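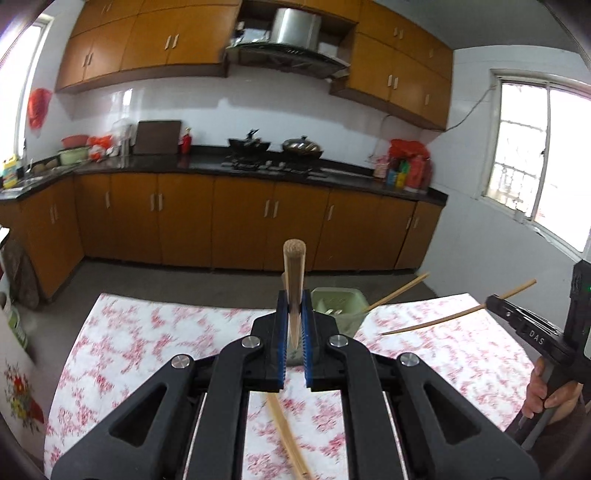 A dowel and thin sticks share a flowered tablecloth with a pale green container, a few steps from the stove.

Every kitchen table has a second job. For some it's homework, for some it's bills. For a growing number of people in Nokenwood it's sticks, and I can't tell you how happy that makes me!

Stick craft is about as plain as a hobby gets. You need a few wooden dowels, a handful of thinner sticks, something to keep them in and a flat place to work. From there people make plant supports, puppet stands, kite frames, toy fences, little racks for drying herbs (mine leans, but the thyme doesn't mind). The Gritberg craft fair gave the subject one small table two years ago. Last October it filled the back half of the hall, and more than 500 people came through before lunch.

The dowel is where most projects begin. Pick one that stands up straight on its own end and you have a post, a handle or the middle of something bigger. A rounded top is worth looking for, especially if the finished piece will be picked up a lot. The wood shop in Mottram sells them in lengths of 200 millimeters and up, and it keeps a barrel of odd ones by the door that I have never once walked past.

Thin sticks are another matter. They roll, they slide under the fruit bowl, they end up on the floor. A tablecloth helps more than you'd think, and a busy floral print like the one in our photo does nicely, with pink and red flowers that can take a smudge of glue and still look cheerful. Then there's the container. Any plastic tub will do, and long sticks can simply lean out over the rim where you can grab them.

Why the kitchen, though? The light is often good, the floor sweeps clean and the counter is right there when the table gets crowded. Also, there's tea. I've tried working at a proper desk and I lasted one evening.

If you'd like a first project, the Reketti pattern booklet has 194 of them, sorted by how many sticks each one takes. Start with the bean trellis on the second page. It uses one dowel and six thin sticks, tied with string, and you can have it done while the soup cooks. Then go back for the lantern, which took me three tries and most of a roll of twine, and now hangs over my back step.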